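4 Fitting the Clellow panel luminaire

Read section 3 (Mains supply and drivers) before you start. The work must be carried out by a competent electrician.

CAUTION: Switch off at the consumer unit and check that the circuit is dead. Do not connect or disconnect a panel while the driver is live.

4.1 Mounting the backplate

1. Hold the backplate against the ceiling and mark the four fixing holes.
2. Drill and plug the holes. Use the screws supplied on plasterboard with timber behind it. For concrete, see the Jarkach fixings sheet.
3. Feed the driver lead through the centre grommet and leave 15 cm hanging free.
4. Tighten the screws by hand. The plate must sit flat.

Note: Backplates made before March have a side grommet. The lead is routed the same way.
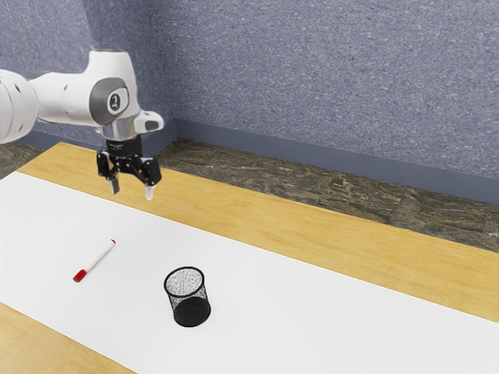 Issue 4, page 71

4.2 Fitting the panel

1. Put on the cotton gloves from the accessory bag.
2. Lift the panel out of its tray by the edges. Leave the protective film on.
3. Push the plug on the driver lead into the socket on the back of the panel until it clicks. It fits one way round only.
4. Hook the long edge of the panel over the two lugs, then swing the other edge up to the catch.
5. Peel off the film, starting at the corner with the tab.

CAUTION: The panel is thin glass. Do not press on the lit face or bend the panel to reach the catch.

4.3 First switch-on

1. Restore the supply and set the dimmer to its lowest position.
2. Raise it slowly to full. The light should be even across the whole face.
3. If the panel stays dark, switch off, isolate the circuit and check the plug at step 3 of 4.2. If it flickers, see fault 438 in section 7.

Spare catches and gloves can be ordered from the Clostport depot. Quote the Vương driver type printed on the label.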